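Casual position – table-top sorting and packing sessions, Cilthorpe

Posted November 2024
3 comments | 31 shares

Sandel is recruiting for its block and tableware handling program at the Cilthorpe site. Work is carried out at a marble-patterned bench and covers placing, stacking and putting away small objects. The position reports to Pavithra Pillai.
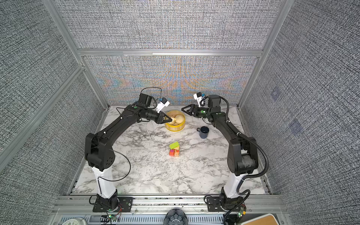 Bench layout with steamer basket, mug and stacked blocks.

Duties
– Set out blocks and tableware to the layout sheet at the start of each run.
– Return all pieces to their labelled trays at the end of each run.
– Record missing or chipped pieces in the log.

Pieces vary in colour and finish. Plain timber and painted blocks are stored separately.
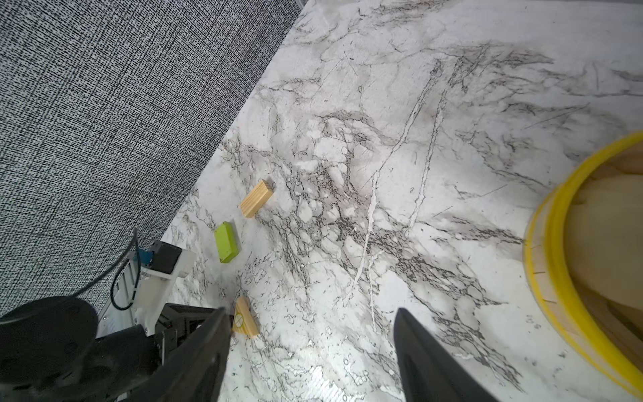 Applicants must be able to tell similar colours apart under artificial light and to repeat a layout without variation. Sessions run for four hours, with up to five sessions a fortnight. The catalogue of layouts stands at 966 entries; prior knowledge of it is not required.

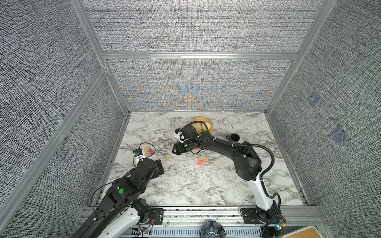 Experience in stocktaking, kitchen prep or lab work is useful. Enclosed footwear is compulsory. Training is paid. 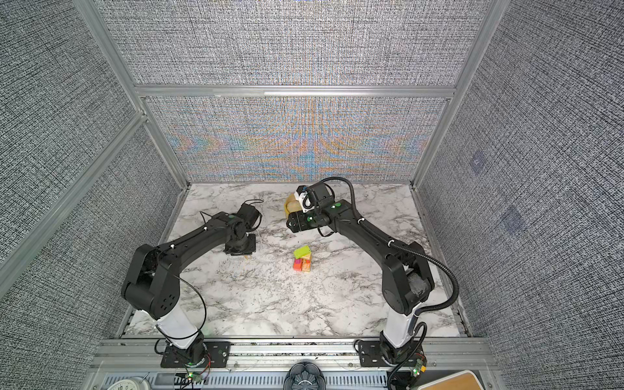 How to apply
Send a résumé and the names of two referees to Ljubica Bošković, quoting reference 966-B. Applications without referees will not be assessed.

Comments

tmc_: Is parking available on site?
Reddy: Street only – I did the August intake and took the bus.
K. Arden: Are evening sessions offered?

Recent listings
Stores assistant, Zilov
Layout data clerk (part time), Sandel
Tray labelling, casual, Cilthorpe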